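Week 8: Children, borders and the courts
Handout to accompany the afternoon session

Welcome back, everyone, and thank you for the very thoughtful pieces on maintenance you handed in last time (I am still working my way through them, so please bear with me). This week we move on to what happens when a family falls apart across a border, and in particular to the word "habitual residence", which you will meet again and again and which causes more trouble than any other two words on the course.

Let us begin with the Hague Convention of 1980 on child abduction. Its basic idea is simple enough. If a child is taken from the country where he or she normally lives, or is kept away from it, in breach of somebody's rights of custody, then the child should be sent back promptly so that the courts at home can decide what is best. The court being asked to return the child is not choosing between the parents. Students forget this every year, and I did too when I was sitting where you are — it feels unnatural to read forty pages about a child's life and then be told that the question of who should bring her up is for another judge.

The Convention only works between countries that have joined it and accepted one another. Where it does not apply, a parent may have to start afresh in the foreign court, under that country's own law, and the result can be very hard to predict.

Now to our practice case, which we shall call Drekamholm after the town where the family lived. Oda Myklebust moved there with her husband when their daughter was 2, worked for a shipping office called Gralto, and rented a flat on a yearly lease. In October she brought the child to England for a holiday and did not go back. Her husband had agreed to the holiday in writing. He had not agreed to anything further. The bundle has the lease, the nursery letters and 913 text messages between the parents, of which I have kindly spared you all but a handful.

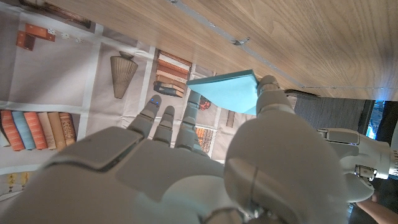

Can a parent who shares custody take a child abroad for a holiday and then simply stay?

Agreement to a holiday is agreement to a holiday only. Once the agreed time is over and the child is kept away without the other parent's consent or a court's permission, lawyers speak of wrongful retention, and the Convention treats it in the same way as wrongful removal.

That leads us to habitual residence. There is no fixed number of months to be counted. The court looks at how settled the child is in a social and family setting: where she sleeps, who looks after her, whether she has a nursery place, what language she hears at breakfast. With a very small child, the carers' own roots matter a great deal, for an infant's world is largely the world of the people who feed and dress her. Do look at the nursery letters with this in mind, and notice what they leave out.

Next, the exceptions. The main ones to learn are consent, acquiescence (going along with it afterwards), settlement where more than a year has passed before proceedings begin, the child's own objections if she is old enough for them to be taken into account, and grave risk of harm or an otherwise intolerable situation. Grave risk is argued most often and is set deliberately high. Even so, please don't treat it as a formality, particularly where there are allegations of violence in the home, and read the passages on protective measures slowly.

For next time, read the Phelan chapter as far as the section on mediation, and write a page on whether the husband's message beginning "take whatever time you need" amounts to consent, acquiescence or neither. Bring the Drotance workbook as well, as we shall be using the timeline sheets at the back. If you get stuck, come and find me after the session, or leave a note in my tray.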